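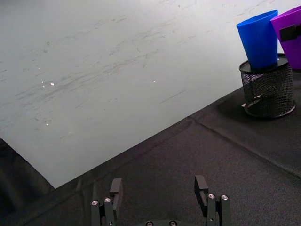
White board on the dark cloth, scuffs and all

Hi! I'm Archana, and I'm looking for people who grew up playing card games at home and wouldn't mind teaching me one. I'm putting together a book of family card games for Brisorero, a small press here in Lonness, and I've run out of relatives to pester.

I don't mean poker or bridge. I mean the game your grandmother called by a name you've never heard outside her kitchen, or the version of rummy your cousins swore was the only proper one (we had one with a penalty for humming, and I still lose at it). If you only remember half the rules, come anyway! Half-remembered rules are my favorite part, and Bimla Chaturvedi, who is editing the book with me, is very good at asking the question that shakes the rest loose.

Sessions are on Sunday afternoons in September, starting at 2, upstairs at the Doltolcombe reading room. You'd play a few hands with us, talk me through it, and let me record the talking. Plan on two hours, maybe longer if it's a good game. I have room for 14 people, one game each, and pairs are welcome if yours needs a partner who knows what they're doing.

You get lunch, bus fare, a copy of the book and your name in it, or your grandmother's name if you'd like that better. You should be 18 or over. Any language is fine, just tell me ahead so I can find someone to help. There are stairs and no elevator, so if that's a problem I'll happily come to you.

To sign up, leave a note for me at the reading room desk with your phone number and the name of your game. Shivam Nautiyal will call you back to set a time, usually in the evening.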